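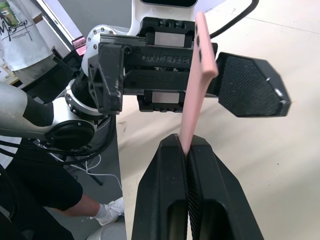 Ollano Two-Arm Task Kit: request for comments before institutional purchase
Board: Equipment and Services > Manipulation

jvanloon
Posted Sep 8, 2023

Our department is considering the Ollano Two-Arm Task Kit, sold by Breter, for a teaching laboratory that opens in March. The kit consists of tabletop props, a set of written tasks, scoring sheets and a license for the task editor. It does not include arms or grippers. The quoted price is $611 per station, with remote setup support for the first three months.

We would welcome comments from groups that have run the kit on their own equipment. Our main questions concern the thin parts used in the handover tasks, the quality of the scoring sheets, and the response time of the support desk.

Jolien Van Loon

a_henriquez
Reply to jvanloon

We have used the kit for one full term and would recommend it with reservations. The written tasks are clear. A new student can prepare the table from the instructions without supervision, and the start positions are marked well enough that two operators will set out the props in nearly the same way.

The scoring sheets are less satisfactory. A handover is recorded as complete or not complete. There is no field for a part that changed hands but turned in the grip, and on thin parts this is the result we most need to record. We added a column of our own and informed Breter. The reply was courteous and did not commit to a revision.

My evaluation report was circulated to our equipment group, and I reproduce the relevant section with permission.
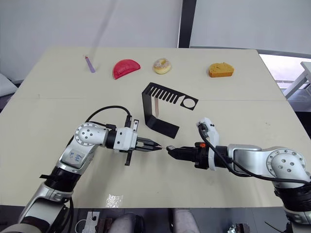
Reading time: 3 min

Handover tasks. The station uses two arms facing inward over a light tabletop, with the toy food items placed at the back so that the center remains available for the exchange. The two grippers must come very close to one another, and small errors in calibration between the arms matter a great deal at that distance. We logged 557 attempts over the term. Most failures were traced to calibration, and very few to the props.

Table surface. A pale surface with a window behind it will produce glare at some hours. The manual recommends blinds. We consider this advice correct and would place it on the first page, as it presently stands on page 67.

Amancay Henríquez

rbabic_lab
Reply to a_henriquez

I must disagree with the conclusion on calibration. Our group ran the same handover tasks at two stations, both calibrated the same morning, and the results differed by a wide margin. The station with worn finger pads performed far worse. Before any purchase I would ask Breter which pad texture was used when the reference scores were produced. The documentation does not say, and a score without that information is of limited use for comparison between sites.

I would also question the price. A competent workshop can cut comparable props in an afternoon. The value of the kit lies in the written tasks, and these should be offered separately.

For completeness, I have no connection with the Babić distributor mentioned elsewhere on this board. The name is a common one.

Radka Babić

ivana.jara
Reply to rbabic_lab

The suggestion regarding workshop props deserves some caution. Our institution took that course with the earlier Rulten task set. The parts were well made, but they varied slightly in thickness from batch to batch, and after a term we could no longer compare results with our partner site. We now purchase the props and treat the cost as routine.

On pads, I agree with Dr. Babić in full. We replace ours at the start of each term and enter the date on the scoring sheet.

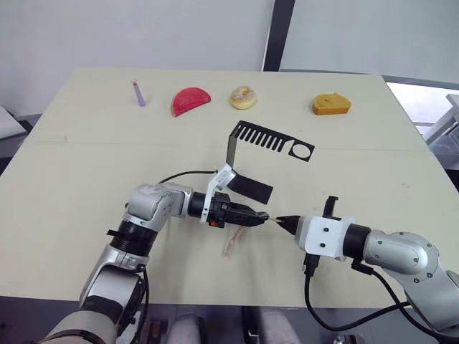
Support was adequate in our case. Written questions were answered within three working days, and the one call we requested took place at the agreed time. The setup engineer asked for our arm spacing in advance and returned a corrected layout before the session. I would advise Ms. Van Loon to have her measurements ready before the support period begins, as the three months are counted from delivery.

Ivana Jara

mtomic
Reply to ivana.jara

Please note that the support period can be deferred. Our purchasing office asked for this in writing and Breter agreed to count it from the first scheduled class. It is not stated on the order form.

I do not share the view that the scoring sheets are a serious weakness. They were written for instruction, and a simple result is suitable for students in their first course. Groups conducting research will keep their own records in any case.

Mimoza Tomić

a_henriquez
Reply to mtomic

We teach a first course as well, and it was our students who asked how to mark a part that had turned. I will send our modified sheet to anyone who requests it by private message.

rbabic_lab
Reply to a_henriquez

Please send me a copy. I would still like to see your 557 attempts separated by age of pads, if that was recorded.

jvanloon
Reply to all

Thank you for these replies. We will request deferral of the support period in writing and put Dr. Babić's question on pad texture to Breter before the order is placed. A single station will be ordered first. I will post the supplier's answer in this thread when it is received.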